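Bench notebook, seized drugs section, Pistow
March, entry opened 8:40 a.m.

Carried over from the last entry: the low recovery on the heroin check standard is still open. Three of five injections came in under the acceptance window on the GC-FID. Internal standard area was flat across all five, so I am ruling out injection volume and looking at the standard itself.

Opened a fresh ampoule, same lot. Made the working solution at 500 micrograms per mL in the new chloroform, then a second set in the methanol from the shared cabinet. Ran both on Cenis (the older GC, oven recalibrated last month by Miyuki).

Chloroform set: all five inside the window. Methanol set: first injection fine, then a steady drop, with a small peak growing in at the retention time of 6-monoacetylmorphine. That is the diacetylmorphine losing an acetyl group in the vial. The autosampler tray sits next to the oven exhaust and the methanol vials had been on it since the previous evening. The old working solution was also in methanol. Label says so, in my handwriting.

Effect on casework: the airport batch (body-packer, 60 wrapped pellets, submitted by the Dostimwood field office) was screened but not quantified. Screening results stand. Color tests were Marquis and nitric acid, both recorded by Tia with reagent blanks. The GC-MS confirmation was run from chloroform extracts and is not affected. No purity figure has gone out to anyone. Amber has been told and has put a hold on the quantitation worksheet until the check standard passes two days running.

Sampling plan for the 60 pellets, agreed with Amber and Benedek:
- Weigh every pellet with wrapping. Done, sheet is in the case folder.
- Visual grouping by wrapping. One group, all the same latex and black tape.
- Take the number of pellets given by the hypergeometric table in the section manual for a population of 60. Write the table row on the worksheet, not only the result.
- Unwrap, weigh net, homogenize each one separately. Do not composite before the screening tests.
- Keep the wrappings in separate bags. Latent prints wants the tape and has asked for the sticky side facing up.

Balance 2 drifted 300 micrograms between the morning and noon checks. Still inside tolerance for net weights at this scale, but it was nowhere near that last month. Moved it off the end of the bench, away from the hood. Recheck at 4 p.m.

Exhibit 1427 (loose brown powder, separate case, Ashworth precinct) came back from the reviewer with one comment. Beverley wants the caffeine and acetaminophen named in the notes and not listed as "cutting agents." Fair. Corrected, initialed, returned to her tray. The single strike-through is on page two.
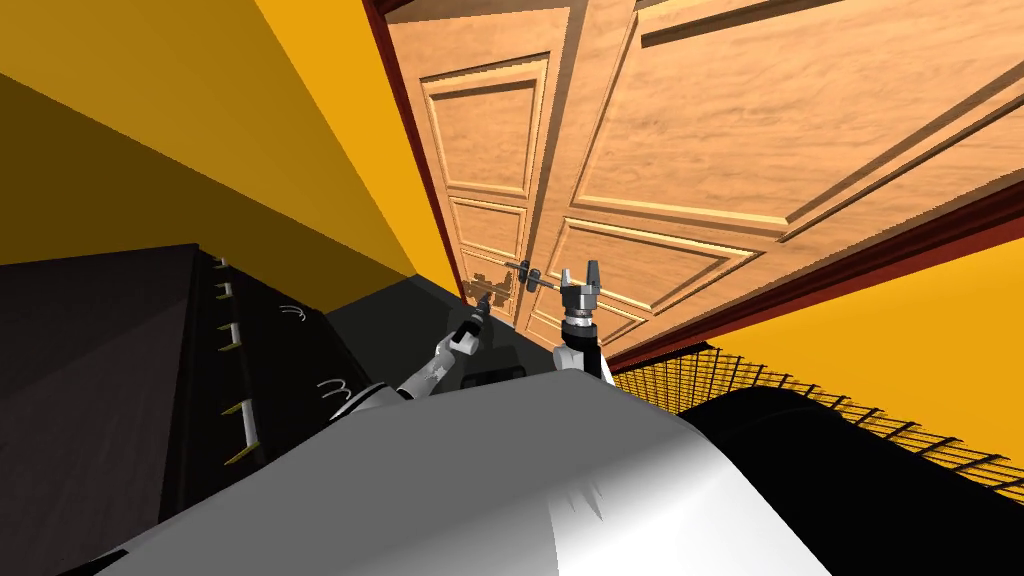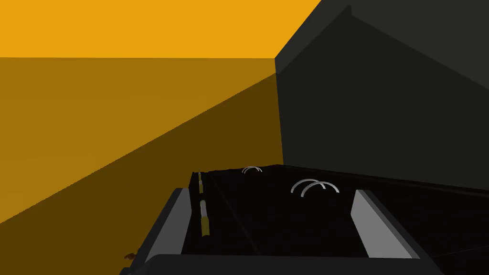
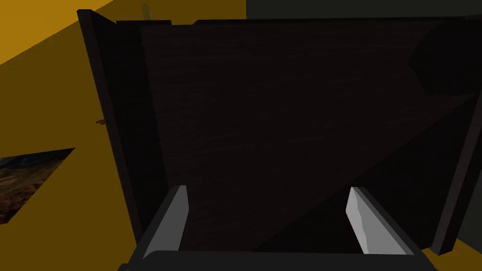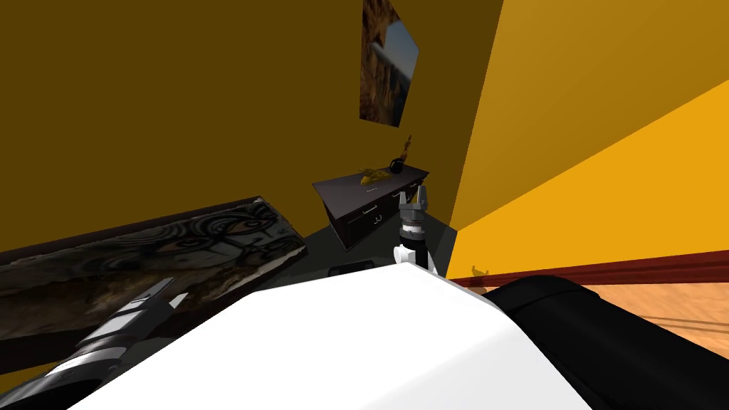 Can the quantitation be run from the methanol extracts if they are made up fresh the same morning?

Use chloroform for anything that will be quantified. Fresh methanol extracts gave one good injection today and then drifted, and a full sequence with blanks and duplicates runs well past that point. Methanol is still fine for a quick screen, provided the worksheet says which solvent was used and a 6-MAM peak is not reported as part of the original sample on that run alone.

1:15 p.m. Repeated the chloroform set on Cenis to see if it holds after four hours in the tray. Recovery unchanged, no 6-MAM peak above baseline. Blank clean before and after. Chromatograms printed and taped to the facing page.

Benedek asked about the tray temperature. Put a probe in an empty vial position near the exhaust side and it reads well above room temperature there — the far side is closer to ambient. For now, load standards on the far side and leave the first row empty. He will ask the service company for a quote on a cooled tray, but I would not plan around it.

Section manual needs a change. Current wording under standards preparation is "suitable solvent." Proposed: "chloroform; methanol not to be used for diacetylmorphine quantitation." Draft sent to Amber. It also needs a discard time for working solutions, and we have no data past one day. Will set aside three vials in the refrigerator and shoot them over the next two weeks.

4:00 p.m. Balance 2 rechecked in the new position, no drift since noon. Leave it there.

Left to do:
- Second passing day on the check standard.
- Discard old methanol working solution, log the disposal.
- Tia to witness unwrapping of the first pellets. Vault key signed out to her from 9 a.m.
- Order chloroform, two bottles left.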